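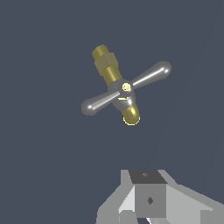

Plitden mit Modul Miso (Armaturen) - lohnt sich das Abo?
Unterforum Simulation und Software

drehmoment_k
8. Dezember 2024

Ich habe seit ein paar Wochen Plitden von Westerberg laufen, dazu das Zusatzmodul Miso mit den Wasserhähnen und Ventilen. Da hier in letzter Zeit mehrere danach gefragt haben, schreibe ich mal auf, was ich bisher davon halte.

Kosten: 52 Euro im Monat für die Einzellizenz, Miso ist da schon drin. Die Testphase läuft ohne Zahlungsdaten, das fand ich anständig. Gekündigt wird im Kundenkonto.

Im Modul sind laut Anleitung 334 Armaturen enthalten. Die Aufgabe ist immer dieselbe: Griff anfahren, Griff um einen vorgegebenen Winkel drehen, fertig. Man bekommt Kamerabilder, Tiefenbild und die Gelenkwinkel. Dazu gibt es fertige Demonstrationen, 4.000 insgesamt, die man zum Anlernen verwenden kann.

Gut:
- Installation in einer halben Stunde erledigt, auch auf meinem älteren Rechner
- die Griffe haben sinnvolle Drehachsen und Anschläge
- Reibung und Dämpfung lassen sich pro Modell einstellen
- eigene Kameras lassen sich in der Konfigurationsdatei eintragen

Weniger gut:
- die Anleitung hört bei der Reglereinstellung einfach auf
- bei schmalen Kreuzgriffen rutscht der Greifer oft ab
- Export nur in das hauseigene Format, für alles andere muss man sich ein Skript schreiben

Mich würde interessieren, wie es euch mit den Kreuzgriffen geht. Knebel und Hebel laufen bei mir ordentlich.

servo_und_salz

Danke für den Bericht. Ich hatte Plitden in der vorigen Version und habe nach der Testphase wieder aufgehört. Damals gingen die Finger teilweise durch den Griff durch, wenn man zu schnell zugefahren ist. Ist das behoben?

Mit dem Abrutschen bei Kreuzgriffen: Schau mal nach, welche Kollisionsform eingestellt ist. Voreingestellt war bei mir die grobe Hülle, und die macht aus zwei Armen mit Lücke einen geschlossenen Klotz. Dann greift man im Bild neben dem Arm ins Leere und hat laut Physik trotzdem Kontakt. Umgestellt wird das unter "collision_mode" auf "parts". Kostet Rechenzeit.

drehmoment_k

Das Durchdringen hatte ich bisher einmal, und da war mein Zeitschritt zu groß. Mit dem Standardwert nicht mehr.

collision_mode steht tatsächlich auf der groben Hülle. Das probiere ich aus. In der Anleitung steht dazu kein Wort, oder ich habe es überlesen.

Ulla Sæther

Ich bin etwas anderer Meinung, was den Preis angeht. 52 Euro im Monat für Modelle und ein paar Skripte finde ich viel. Wer sich eine Woche hinsetzt, baut sich eine Handvoll Armaturen selbst. Für ein Hobbyprojekt braucht man keine 334 Stück.

Was mich außerdem stört: Die Oberflächen sehen bei allen Modellen ähnlich aus, viel Glanz, immer derselbe Untergrund. Wenn man mit Farbbildern anlernt, lernt das Netz den Glanz gleich mit. Bei mir ging die Erfolgsquote deutlich runter, als ich nur die Beleuchtung geändert hatte.

servo_und_salz

@Ulla: Eine Handvoll reicht, wenn du genau diese Handvoll drehen willst. Wenn der Regler mit Griffen zurechtkommen soll, die er vorher nicht kannte, kommst du mit fünf selbst gebauten nicht weit. Und Drehachsen von Hand sauber setzen ist eine Arbeit, die ich keinem wünsche.

Beim Licht gebe ich dir recht.

Ulla Sæther

Das hängt vom Ziel ab. Ich wollte am Ende zwei Ventile an einer Heizungsanlage drehen lassen, da sind mir unbekannte Griffe egal. Für Leute, die Verallgemeinerung untersuchen, mag die Rechnung anders ausgehen. Nur wird Plitden auf der Seite von Westerberg ausdrücklich auch für Einsteiger und Bastler beworben, und für die ist es mir zu teuer.

drehmoment_k

So, nachgetragen: Ich habe collision_mode auf "parts" gestellt und eine Serie mit 70 Versuchen laufen lassen, nur Kreuzgriffe. Mein Ablauf ist dabei: Arm von oben in die Startstellung, dann seitlich versetzt an den Griffarm heran, erst kurz vor dem Kontakt die Geschwindigkeit runter.
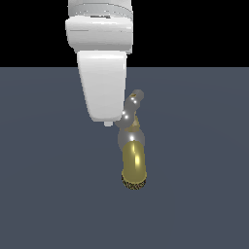

Die Startstellung habe ich etwas höher gelegt als in der Vorlage, sonst streift die Hand bei den großen Modellen schon beim Anfahren. Mit der neuen Einstellung bleibt der Kontakt spürbar länger bestehen. Abgerutscht ist er noch bei den sehr kurzen Griffarmen, und da glaube ich inzwischen, dass mein Anfahrwinkel schuld ist. Die Simulation ist dafür etwa um die Hälfte langsamer geworden. Das ist ärgerlich, wenn man lange Läufe plant.

Gegen die Lichtempfindlichkeit, die Ulla beschreibt, kann man unter "lights" eine Zufallsspanne eintragen. Gilt leider nur für die Helligkeit, die Richtung bleibt fest.

Danang Wuisan

Ich benutze Miso seit Januar an der Werkstattschule in Plindalthorpe, dort mit der Gruppenlizenz. Ein paar Dinge, die hier noch fehlen:

Der Anfahrwinkel lässt sich aus den Modelldaten berechnen. In jeder Modelldatei steht bei der Drehachse auch ein Zielpunkt auf dem Griff. Wenn man die Hand senkrecht zur Verbindung von Achse und Zielpunkt ansetzt, hält es fast immer. Bei kurzen Griffarmen setze ich den Zielpunkt von Hand weiter nach außen.

Zum Export: Es liegt ein Umwandler im Ordner "extras". Er ist nicht dokumentiert und bricht bei Tiefenbildern ab, für Gelenkwinkel und Farbbilder tut er es.

Zum Support: Auf die erste Mail kam nach zwei Tagen eine brauchbare Auskunft, auf die zweite nie etwas.

servo_und_salz

Den Ordner habe ich nie aufgemacht. Danke.

Kannst du sagen, ob du die mitgelieferten Demonstrationen verwendest? Ich fand sie damals recht ruckartig.

Danang Wuisan

Nur einen Teil. Ich sortiere alle aus, bei denen der Griff am Ende über das Ziel hinausdreht. Danach bleibt genug übrig. Ruckartig sind vor allem die mit den Hebelmischern, bei den Kreuzgriffen sind sie ruhiger.

Wer die Demonstrationen ungefiltert nimmt, bekommt einen Arm, der am Anschlag weiterdrückt. In der Simulation sieht man das kaum, an einem echten Ventil möchte ich es nicht haben.

Ulla Sæther

Genau der Punkt hat mich am meisten Zeit gekostet. Der Anschlag gibt in der Voreinstellung nach wie Gummi. Ich habe die Steifigkeit hochgesetzt und dann fing das Ganze an zu zittern. Hat jemand Werte, mit denen es ruhig bleibt?

drehmoment_k

Bei mir hat geholfen, Steifigkeit und Dämpfung zusammen zu erhöhen und den Zeitschritt zu halbieren. Genaue Werte bringen wenig, die hängen am Modell. Ich teste immer an derselben Armatur, bevor ich etwas für alle übernehme. Sie hat einen breiten Quergriff, da merkt man Fehler an der Drehachse sofort.
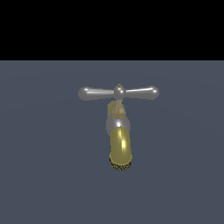 Testarmatur aus dem Modul, von vorn, ohne Arm

Bei diesem Modell kann man den Griff von beiden Seiten anfahren. Wenn es links klappt und rechts nicht, liegt es meistens an der Armstellung und nicht an den Reibwerten. Ich fahre deshalb jede Änderung einmal links und einmal rechts.

Danang Wuisan

So mache ich es auch. Achte darauf, dass der Ellbogen beim Anfahren von rechts nicht an seine Grenze kommt. Die Software meldet das nur in der Protokolldatei.

servo_und_salz

Ich habe mir die Testphase noch einmal freischalten lassen, ging ohne Rückfragen. Erster Eindruck: Die Fenster zum Einstellen der Kameras sind neu und besser, die Ladezeit beim Modellwechsel ist immer noch lang. Bei mir vergeht fast eine Minute, bis die nächste Armatur da ist. Ist das bei euch auch so?

drehmoment_k

Beim ersten Laden ja, danach liegt sie im Zwischenspeicher. Mit "parts" dauert das erste Laden länger, er rechnet dann die Einzelteile aus. Am besten einmal über Nacht alle durchladen lassen.

Ulla Sæther

Und wenn man nach der Kündigung weiterarbeiten will? Bei mir waren die Modelle danach gesperrt, auch die, an denen ich selbst die Reibwerte und Zielpunkte geändert hatte. Das gehört in jeden Bericht über Plitden hinein. Meine eigenen Änderungen hätte ich gern behalten.

drehmoment_k

Das wusste ich nicht und finde es auch schlecht. Ich habe gerade nachgesehen, in den Lizenzbedingungen steht es drin, ziemlich weit hinten. Die Konfigurationsdateien sind einfacher Text, die kann man vorher sichern. Nur die Geometrie ist dann weg.

Ich bleibe vorerst dabei, weil ich mit dem Kreuzgriff-Projekt noch zwei Monate zu tun habe. Danach kündige ich wahrscheinlich und nehme für die paar Ventile, die ich dann noch brauche, selbst gebaute.

Danang Wuisan

Bei der Gruppenlizenz ist es dasselbe, wir sichern die Textdateien nach jeder größeren Änderung. Den Umwandler mit meiner Korrektur für die Tiefenbilder kann ich hochladen, sobald er bei mir sauber durchläuft. Im Moment vertauscht er noch oben und unten.

servo_und_salz

Gern, auch mit vertauschtem Bild. Das drehe ich mir dann selbst um.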